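Okay, a few of you asked me to write up our house rules for collecting demos with the handheld grippers, so I'm going to do it as a thread. Get a coffee, it's a long one!

Background if you're new here: I look after the recording side at Grultico. We do table-top tasks, one person, two grippers, one in each hand. The policy that comes out the other end is only as good as what we feed it, and for most of last year what we fed it was a bit of a dog's breakfast.

Last August we threw out 300 demos in one afternoon. Every one of them was a person doing the task perfectly well. The trouble was that four of us had four different ideas about where a demo starts, and nothing was written down anywhere. I went home and wrote the first version of the rules on the back of a phone bill.

RULE 1. Start and finish with both hands in the rest position. Arms down, fingers open, hold it for a slow count of two. The trimming script looks for that pause, and if you rush in it takes the first bit of your reach off with it.

Dagim Negash reckons a count of two is too long and he does a very quick "onetwo". Dagim's demos get trimmed wrong. I've told him this, I'm telling him again here.

RULE 2. The marker cube stays in the clear. Don't let your wrist roll it in under your forearm, don't let a sleeve drop over it, and don't ever pick the gripper up by the cube (you'd be amazed). If you've had to glue one back on, the gripper goes on the recalibration shelf. I don't care how straight it looks. 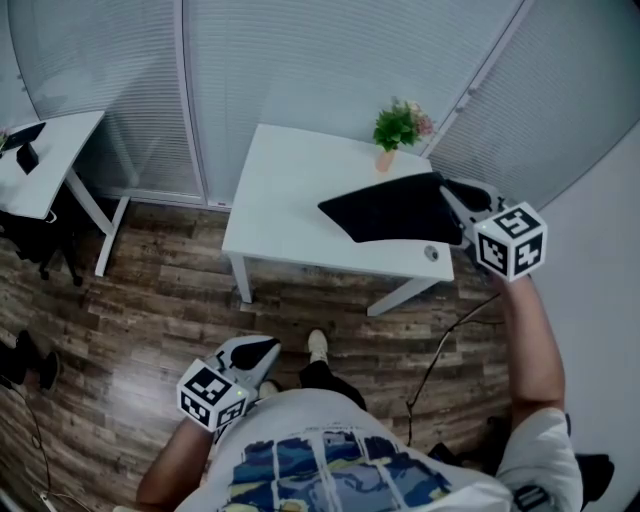 RULE 3. The idle hand isn't idle. If the task only needs your right, the left is still being recorded, and it should hang quietly where it is. No scratching your knee with it, no waving at whoever's walked in. We had one stretch of folding demos where the left gripper was slowly conducting an orchestra.

RULE 4. Lift flat things properly. Close on the edge, wait until the fingers have stopped moving, then lift. A lot of new people close and lift in one go because that's how you'd do it with your own hand, and you end up dragging the thing sideways and teaching the robot to drag it too.

If you drop it, that's fine! Keep going, pick it up again, and tag the demo "recovery". We keep the drops. What we bin is the demo where someone puts a gripper down, fixes the thing with their fingers and carries on as if it never happened. Mylene Soriano can spot those at double speed, it's a bit spooky.

RULE 5. Set the table from the sheet. Objects on the sheet are on the table, everything else is off it. Coffee cups, keys, phones, off. If the sheet says there's a distractor then it stays put for the whole block, and you don't tidy it up because it's bugging you.

Someone's going to ask about varying the layout, so: yes, vary it, but between blocks and from the list. "I just moved it a bit each time" came out as the same three spots when we plotted it. People are terrible at random. I'm terrible at random.

RULE 6. Cables. Look at the floor before you pick anything up. Know where every cable runs, and if you've got to step over one during the task then stop and move the cable first. This is the only rule in the whole document I'll raise my voice about. Volker Kuhlmann went over in our old room at Rivera and he had a sore elbow for weeks, and he's a careful bloke.

Closed shoes as well. Not thongs. Yes, even in summer.

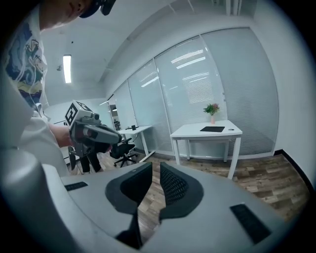
RULE 7. Breaks. Twenty minutes on, ten off, and the ten is a proper ten with the grippers down. They don't weigh much when you pick them up, but they do by lunchtime, and tired arms make wobbly demos. Our cap is 90 demos per person per day. I've had people ask to go over and the answer is no.

RULE 8. Wipe the lenses at every break, both of them, soft cloth. Never your T-shirt. I once lost a whole morning to one thumbprint and the thumb was mine.

RULE 9. Who's in the picture. Everyone who records signs the consent form first, and that includes visitors who "only want a quick go". Blinds closed, whiteboards clean, nobody's laptop open to their email. The cameras see a lot more of the room than you'd think from where you're standing, so we treat the whole room as being on camera whenever a light's on.

And if somebody asks for their demos to be deleted, they get deleted, that day, no questions about why. Rosalinda Tagle set that up and I think it's the best rule we've got.

RULE 10. Log it as you go. Name, gripper pair, task, block, anything odd. "Anything odd" is the useful column. "Left finger squeaks" has saved us more than once. Don't leave it until the end of the day, you won't remember and you'll write "all good" all the way down the page.

How do we check any of it? Out of every 100 demos, Mylene watches ten the whole way through. If two are bad, she watches the lot. It sounds slow but we'd just about doubled our keep rate by the time we'd hit 1000.

A couple of things we haven't sorted out. Left-handers: we mirror the task sheet at the moment and Erlinda Cabanatuan (our one leftie) says it's still awkward, so I'd love to hear how other groups handle it. And gloves in winter. No idea. Our room's freezing before nine.

The Firov people asked if they can borrow the sheet. Go for it, change whatever you like, just tell me what you changed. I'll put the plain text version up once I've taken the swearing out of Rule 6.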